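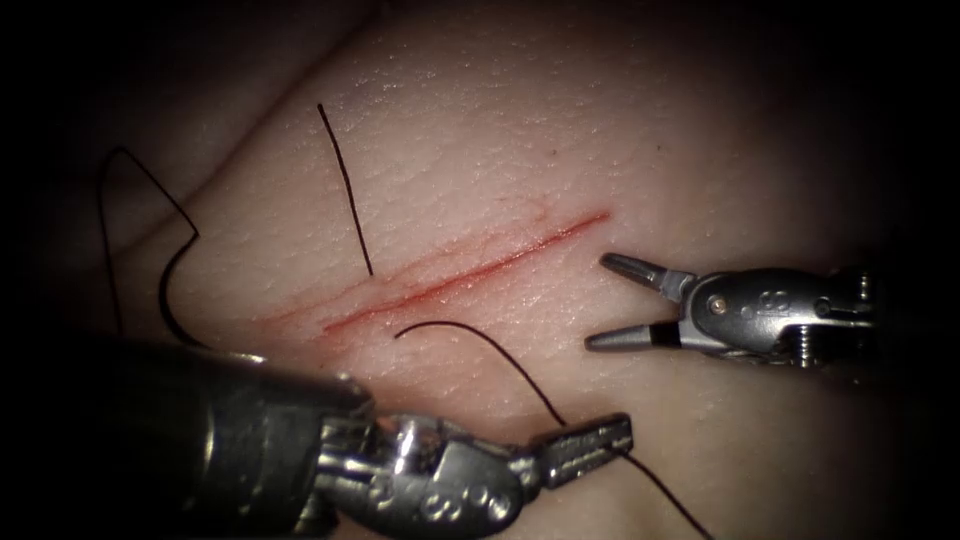 合成缝合练习垫，斜向切口，两缘相贴。

练习垫上间断缝合：第一结总是松，切口两缘对不齐
分类：缝合与打结 ｜ 浏览 87 ｜ 2026年5月11日

Witold Michalski
练习垫是 Treltwood 的单层垫，直线切口，用黑色编织线做单纯间断缝合，器械打结。遇到两个问题。
一是第一个半结放下去之后，在做第二个半结的过程中会退开，最后结是成形的，但结下有空隙，用镊尖能挑起来。试过把第一个半结拉得更紧，结果两缘起皱，一侧压到另一侧上面。
二是缝到切口后半段时，两缘高低不一。前半段勉强可以，越往后错位越明显，最后剩下一小段，一侧比另一侧长。
进针距切缘的距离我是目测的，没有画点。线段长 17 厘米，每段打两个结后换线。垫子下面直接是台面，没有固定框。
想确认几点：张力应当在哪一步给；第一针应该落在哪里；垫子起拱对对合有没有影响。换过 Demex 的线，情况差不多，所以倾向于认为不是线的问题。

Wubit Tsegaye（声望 3000 多）
分开说。错位和松结是两件事，不要一起调。

先处理垫子
单层垫如果有折痕或隆起，切口两侧的基准面就不在一个高度，对合时低的一侧会往下翻。把垫子摊平，四角固定，切口附近不要有褶。切口本身不要预先撑开，闭合状态下两缘贴着，这时画进出针点最准。两侧各画一排，距切缘相等，针距也相等。目测在前两针还可以，后面误差会累积，你描述的“越往后越明显”就是这个原因。

持物的位置
夹持器械两叶张开时，叶尖应当朝向切缘，开口只比要夹的东西略大。很多初学者张得太大，合拢时顺带夹进一块垫面，松开后留下压痕，

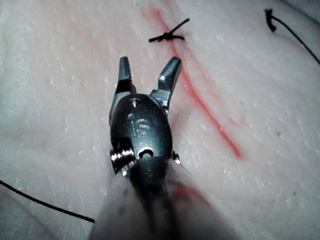

再进针时针尖容易在压痕处打滑，进针点就偏了。夹切缘时只夹浅层，轻提，能看到针尖走向即可。不要用叶尖去拨切口内侧，合成垫的切面被反复刮擦后会起毛，对合线看上去会发虚，容易误判为没对齐。

第一结的张力
第一个半结做双绕（外科结的第一步），线尾留短，长端沿垂直于切口的方向水平拉，不要向上提。向上提的时候结会离开垫面，手一放就回弹。拉到两缘刚好接触为止，出现皱褶说明已经过了。第二个半结反向，单绕，拉的方向与第一个相反。第三个半结再反回来，到这里才收紧。
在做第二个半结之前，长端保持轻微张力，不要完全放松去找短尾。你说“退开”，多半发生在这一步。

剪线
结的两侧各留一小段线尾，不要齐结剪。编织线剪得过短，第三个半结会先松。结最好落在切口一侧，方便检查两缘。练习时压在切口线上也能接受，只是看不清结下有没有空隙。打完一个结，先检查，再做下一针；后面那一段仍然是敞开的，这时候改针距还来得及。

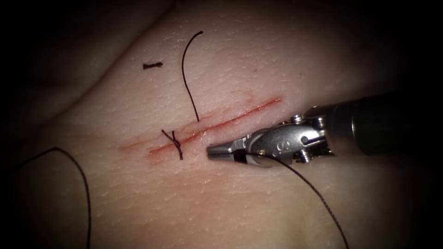
第一针落在哪里
短的直切口，从一端顺序缝可以。切口较长或者两侧长度不确定，第一针落在中点，第二、三针落在两个半段的中点，依次对分。剩余长度差会被分到每一段里，末端不会留下多余的一侧。你的情况建议直接用对分法，缝完再回到顺序缝法比较。

Plera 用户
补充一下，我觉得就是线的问题。我用 Bielecka 的单股线从来没松过。你多打几个结就行，四个五个都可以，反正是练习垫。

Wubit Tsegaye
回楼上：单股线表面光滑，线结安全性通常低于编织线，需要的半结数反而更多。加半结不能消除第一个半结下面的空隙，只会把空隙锁在里面。

另外补充夹线的部分，前面漏写了。

夹线
用器械夹线时，夹在两叶靠近尖端的位置，线横过齿面，合拢到线不滑动即可。夹在根部的话，尖端对线没有控制，拉线方向会偏。靠近切口操作时尤其要注意，叶尖贴着切口沟槽，夹线的同时可能夹到切缘，收线时就把一侧带起来了。
编织线反复夹同一点会起毛变扁，之后穿过垫子阻力变大。这一段应当留在最后要剪掉的部分，不要让它进结。带针的一端尽量少夹。

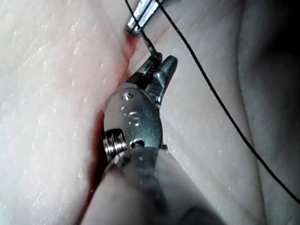 检查顺序
1. 结下：用钝头轻挑，不应有空隙。
2. 两缘：从侧面平视，高度一致，没有一侧内翻。
3. 皱褶：结两旁垫面平整。有放射状细褶，说明张力过大。
4. 线尾：两条都在，长度接近。
5. 针距：与画的点核对，偏差记下来，下一条切口再改。
一条切口缝完不要急着拆，放 30 分钟再查一次第一项。刚打完不松、过一会儿松的，问题在第三个半结。

Witold Michalski
按对分法重做了一条，末端没有再出现长短差。第一结改成水平拉之后空隙小了，还没有完全消失，回看操作，确实是找短尾时长端放松了。垫子四角现在用夹子固定。
还有一个小问题：画点用的记号笔在这种垫面上会洇开，点变成一小片，有没有别的办法？

Wubit Tsegaye
换细头油性笔，画之前把垫面擦干净，点完等干。或者用针尖压一个浅印，不上色，侧光下看得见。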